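4.2 What residents knew about the alcohol rules

Gascombe has had a rule about open containers in its residence halls since 1949, and for most of that time the rule fit on a card taped to the back of the door. The current version runs to eleven pages, with a glossary. We wanted to know how much of it had made its way into the heads of the people it governs.

The survey went to all 4000 students in campus housing and was open for the whole of October. We received 2227 usable replies. A further 764 students opened the form, read the consent statement, and left, which we take as a sign that somebody reads consent statements.

Knowledge of the state drinking age was close to perfect. Knowledge of anything else was not. Fewer than half of the respondents could say whether a 21-year-old may keep beer in a room shared with a 19-year-old (at Gascombe, no; at neighboring Nurkach, yes, if the refrigerator belongs to the older roommate). A larger share believed that an empty bottle used as a vase was a violation. It is, under section 9, though the housing office told us it had forgotten section 9 was there.

Answers varied by building more than by age or year of study. Residents of Demel Hall, where the assistants hold a meeting on the rules each fall, scored no better than residents of Dufour Hall, where the meeting is an email. Dufour residents were, however, far more confident in their wrong answers. We had expected the opposite and have no good account of it.

Respondents were also asked where they would look if they needed the rule in a hurry. The most common answer was a roommate. The second was "online," without further detail, and the student handbook came fourth, behind a parent. Only a handful named the poster by the elevator, which the housing office redesigned last year at some expense.
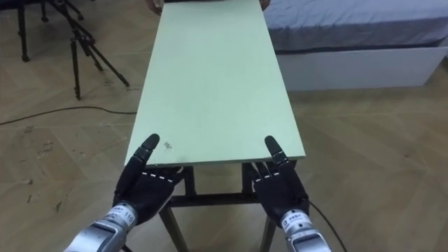 Figure 3. Two black robot hands at the near edge of a light green board on a dark metal table frame.

The question on penalties produced the widest spread. A first violation at Gascombe brings a written warning and a short online course. Respondents guessed everything from a stern look to expulsion, and those who reported having received a warning themselves were only slightly closer than the rest. Several described the course in the comment box, at greater length than the course itself. We coded these comments separately and return to them in section 4.3, along with the replies from students living off campus, who were not sent the survey but answered it anyway.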